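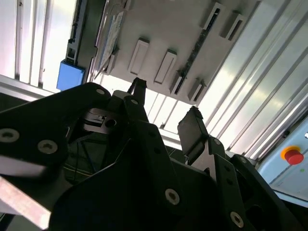
One member answered that the white corrugated walls are good as they are, and that the money should go first to the floor. Another member did not agree. She said dust stays in the grooves and a flat wall is easier to wipe. It was decided to keep the corrugated walls for now and to talk about it again in August.

2. Overhead panel
The meeting discussed if the gray panel overhead should be painted white like the walls. Barel offered to do this work for 326 dollars, paint included. Two members think that gray is more restful for the eyes. The vote was for leaving it gray. The offer from Barel will be kept in the folder.

3. Cleaning of the enclosure
The cleaning list from last year is too long and people skip lines. A shorter list was read aloud and accepted with one change - walls are wiped from the top to the bottom, with a damp cloth, no spray near the control box. The cloths from Yuan leave small threads in the grooves. We will finish the open pack and then order 100 pieces of the other kind.

4. Costs
The budget for the room has over 160 dollars left. The invoice from Vasero for the door seal is not yet paid, as the wrong address was written on it. A corrected one was requested.

5. Drawings of the building
The Drornthorpe office sent a copy of the floor plan from 1982. It does not show the enclosure and the corridor is drawn too narrow. It was agreed to measure the corridor again before any wall panels are ordered.

6. Other matters
The key for the store cupboard should hang on its hook after use. The request for a second waste bin was accepted.

The meeting closed at 4:20 p.m. The next meeting starts at 3 p.m. in the same room.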